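件名: Re: [room-layout] 椅子と壁面什器の配置について

Brindanoです。5月19日付の配置案を確認しました。以下、引用に続けて回答します。

> Gisela Heitmann wrote:
>
> 作業室の椅子ですが、4月の入れ替え以降、白メッシュと黒メッシュが混在しています。型番で管理するか、色で管理するかを決めてください。
>
> また、壁側の白いテーブルの前に椅子が寄ってくるため、通り抜けにくいとの指摘が出ています。鏡と棚の位置も見直しの対象に入れますか。
>
> Heitmann

**1. 椅子の管理**

色で管理します。台帳上はLammersとGustoraの2系統がありますが、座面裏のラベルが剥がれた個体があり、型番での照合は実用になりません。台帳の登録数は全室で33脚、うちラベル欠落が11脚です。欠落分には新しい管理番号を振り、背もたれの支柱に貼ります。座面裏には貼らないでください。

白メッシュは座面がパッド張りのため、清掃時は背と座面で手順を分けます。背は掃除機のブラシノズル、座面は固く絞った布です。キャスターの糸くずは月次点検で除去し、回転が渋いものは点検表の備考欄に記入してください。

**2. 通路幅**

壁側テーブルの前縁から500 mmを椅子の進入禁止範囲とします。テーブルは脚が曲線形で、床面での張り出しが天板より大きい可能性があります。測定の基準は天板ではなく、脚の最も外側の点に統一してください。床の表示は幅の狭いテープで足ります。

**3. 鏡と棚**

位置は変更しません。楕円の鏡は棚のすぐ下にあり、片方だけ動かすと固定穴の補修が必要になります。アーチ形の開口がある白い棚は、上に物を積まない運用を続けます。棚の固定ねじの増し締めはCelorardの定期作業に含めました。

**未決事項**

- 奥の通路寄りにある小型の黒い椅子の所属。台帳に該当がありません。心当たりのある方は本スレッドに返信願います。
- 肘掛け付きと肘掛けなしを同じ区分で数えるかどうか。現行の台帳は区別していません。

配置図は改訂版を共有フォルダの「layout」に置きました。旧版は参照しないでください。

Brindano
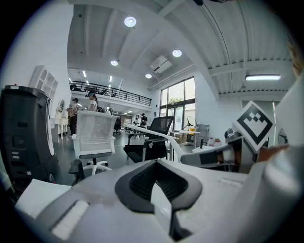

図1 作業室の椅子、および壁側のテーブル・鏡・棚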